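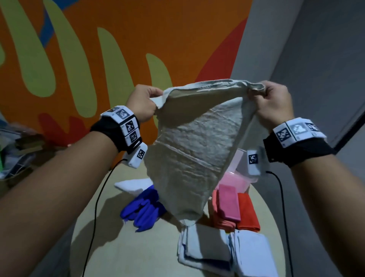 Un paño gris claro sujeto por las esquinas superiores, sobre la mesa redonda de doblado.

El taller textil de Cistum clasifica y dobla paños y toallas para alojamientos de Clirncombe. La encargada de la sección de doblado, que prefiere no dar su nombre, nos atendió un viernes, antes del segundo turno.

Primera pregunta: por qué se levanta la pieza antes de doblarla. «Colgada de dos esquinas, la tela enseña la deformación. Si el borde superior hace bolsa, se vuelve a tensar. Si está deshilachado, se aparta y se decide después», explica. Los paños grandes y arrugados son los más lentos: 35 segundos por pieza, frente a los casi 7 de una toalla pequeña.

El orden de la mesa sigue el color. Las toallas blancas y celestes se apilan delante; los rosas y los anaranjados se agrupan a un lado. «El azul fuerte va aparte hasta el final. Lo doblamos con otro patrón, el de Takács, en tres partes y media vuelta».

Sobre las marcas de doblez anteriores es tajante. «Una línea horizontal vieja se respeta si cae en el centro. Si está desplazada más de 2 centímetros, se plancha. Doblar encima de una línea falsa da un canto doble y la pila se inclina».

La mesa redonda no estaba prevista. El taller trabajaba con tableros rectangulares Drollon y cambió en febrero. «Se gira alrededor y se alcanza todo. A cambio, se pierde la referencia del borde recto para alinear, y hay que alinear tela con tela».

La sección procesa 330 piezas por turno. Las que llegan en envoltorio transparente se cuentan como terminadas y no se abren, salvo que el pliegue se haya movido dentro. «En ese caso se saca, se dobla otra vez y se cambia la bolsa».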